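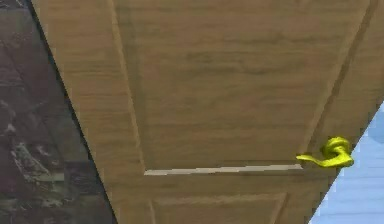
*Simulated panel door with a yellow lever handle, from the Plukbridge door set.*

**Plukbridge door set, reviewed April 28, 2023**

I've been hoping for a door-opening test kit that takes its own rules seriously, and Plukbridge does! You get 30 simulated doors and a short rulebook, and the rulebook is the part I keep raving about.

Rule 2 is my favorite: fix your success condition before the first trial, and write down how far the door has to swing. Rule 7 says failed runs stay in the log (yes, even the embarrassing ones). I ran more than 400 trials over two evenings and the log template held up nicely.

The wood grain and bold handle color are easy on the eyes too. My one gripe is the section on force limits, a single paragraph that I'd love to see grow. I've already moved our Witmont tests over to the same template.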